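The Vanity Stays (For Now)

I have been at war with a bathroom counter since October.

It came with the place, as these things do. Beige marble, soft grey veining, and a belly. I don't know what else to call it. In front of the sink the counter swells outward like it's had a big lunch, and then it loses interest and tapers off to the right until there's barely room for a toothbrush cup. Whoever drew that curve was having a good day. Whoever has to walk past it in the dark with a bare hip is having a different sort of day, usually at 3 a.m.

When I moved in I gave it six months. I had plans. I had a folder of plans. The plans involved a Girirow floating vanity in pale oak, square corners, two drawers that close themselves with a little sigh, and a price of $3766 before anyone had so much as picked up a wrench. I visited it in the showroom three times. On the third visit the drawers sighed at me and I sighed back and went home to my beige.

The trouble with pulling out a stone counter is that it's friends with everything else in the room. It's friends with the backsplash, which is the same stone. The backsplash is friends with the wall. The wall is tile, also beige, and if you disturb one piece of it you may as well phone in sick for the rest of your life. I had a fellow in from Laltow to quote on the removal only, and he ran his hand along the front edge for a long time, the way you'd pat a horse, and said he could do it but he'd feel bad. He wrote down $649. I've thought about his feelings more than I've thought about the number.

So the new plan is to live with it and clean it properly, which I had somehow avoided doing.

Marble, I've learned, hates vinegar. I had been using vinegar. I'd been using it with the smugness of a person who read one article about household chemicals in 2011 and never looked back. There's a dull patch beside the faucet where my natural cleaning routine has been naturally eating the polish, and no amount of buffing has brought it back. The stuff you want is pH-neutral and comes in a bottle that costs $23 and smells of nothing whatsoever. Mine is from Enine. It's fine. It's soap with a good publicist.
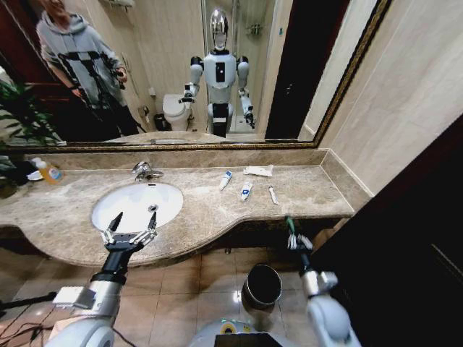 Then there's the mirror, a subject on which my household is divided, and I live alone. It's enormous. The frame is dark gold and covered in pattern, the kind of thing you'd expect to find over a fireplace with a disappointed ancestor glaring out of it. I bought it at Akgül, the second-hand place with the chandeliers, when I was still planning on pale oak and thought one ornate piece would look daring. Against pale oak it might have. Against beige marble it looks like the lobby of a hotel where the elevator has been out since spring.

And yet I like it. I'm as annoyed as you are. It throws the whole room back at you -- shower glass, toilet, doorway, plant -- so the place feels twice as big, and of course you then have to tidy for two bathrooms. A towel on the floor is two towels on the floor. The plant (long striped leaves, name long forgotten) has turned out to be the only thing in there that suits its surroundings, and it gets admired from both directions.

Cleaning the frame is its own hobby. A cloth just skates over the high bits and leaves the grey fluff sitting in the low bits, where it shows. I use a dry paintbrush, a cheap soft one, and go along the bottom edge first, where toothpaste ends up. I used to start at the top like a sensible person, but by the time I'd reached the bottom I was bored and skipping. Almost 19 minutes for the lot, if I don't stop to look at my own pores, and that mirror does make you stop.

The faucet gets a wipe and a dry every night now. Single lever, chrome, shows every drop. I resisted this for ages on the grounds that I'm an adult with a life, but it takes ten seconds and the thing gleams like a new kettle, so there goes another principle.

What I still haven't solved is the narrow end of the counter. I've tried a tray (too wide), a smaller tray (looked like it was for a doll) and a stack of facecloths, which fell over every time I shut the door with any feeling. At the moment the toothpaste and the toothbrush just lie about on it. We'll see how long that lasts. There's a soap dish at Akgül I've been visiting.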